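Prollutstead Community Help
Schools, Colleges and Clubs > Technology Projects

Student team recording tidying tasks with hand-held grippers: how should a session be organised?

Posted by Molefe College Robotics Office
27 July 2026

The College supports a student project in which pupils record everyday household tasks using hand-held grippers, each fitted with a camera. The recordings are later used to train a small arm for the regional Drevero challenge. The task chosen by the present team is the placing of cloths and similar soft items into a lidded bin.

The team has completed 80 recordings. On review, a considerable number were found to be unsuitable. In certain cases the jaws left the view at the moment of release; in others the bin had been moved between one attempt and the next without any note being kept. Pupils also differ in the speed at which they work.

We should be grateful for advice on the following matters: whether the room should be kept the same throughout, how the work should be divided among pupils, and what written record is expected by the judges. The College has no specialist member of staff in this subject, and replies in plain terms would be welcomed.

Replies

Dretis Youth Engineering Trust

The Trust has supervised comparable projects and offers the following guidance.

The room need not be bare. A system trained only in a cleared space will frequently fail when furniture is introduced. It is preferable to retain ordinary objects in view and to alter their positions between sets of recordings. Within a single set, however, nothing should be moved except the items being handled.

Pupils should work in pairs. One holds the gripper and the other keeps the log, and they exchange duties after 9 attempts. The log should state the set number, the pupil holding the gripper, the position of the bin, whether the lid was open at the start, and whether the attempt is to be kept. Attempts which fail should be marked as such and retained in a separate folder. They should not be deleted on the day.

As to speed, pupils should be asked to move at the pace they would use when handing a full cup to another person. The jaws should come to rest briefly above the bin before they are opened.

The order of work adopted by our own groups is given here.

1. Charge the devices and confirm that there is sufficient storage for the session.

2. Clean the lens and the inner faces of the jaws with a dry cloth.

3. Agree the starting point of the pupil and mark it on the floor with tape.

4. Set out the bin with its lid fully open and leave clear space in front of it. Check for power cables across the floor before anybody begins to walk with a gripper, and make a short trial recording from the starting point, with the bin just beyond the jaws.
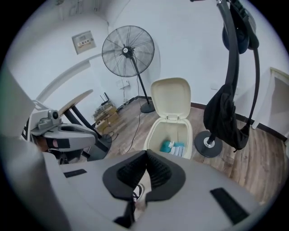
5. Play back the trial recording. If the opening of the bin cannot be seen between or above the jaws, adjust the height at which the gripper is held.

6. Record the set without interruption, and complete the log before the bin is emptied.

With regard to the judges, the published rules of the competition should be consulted, as requirements for the written record may change from one year to the next.

Prollutstead Library Makers' Group

We agree with the reply above in most respects. Our members found 2 colours of cloth to be sufficient at the beginning, and introduced striped and patterned items in December, once the plain ones were being handled reliably. It may also assist to keep the same lighting for a whole set.

Drevero Parents' Forum

We cannot comment on the recordings. Our children used a bin with a pedal and the lid kept closing, so an open one is better. Please could the College say whether pupils from other schools may attend?

Molefe College Robotics Office

The College thanks all who have replied. The paired arrangement and the log will be adopted from the next session. Attendance is at present limited to enrolled pupils, and enquiries concerning visits should be addressed to the College reception.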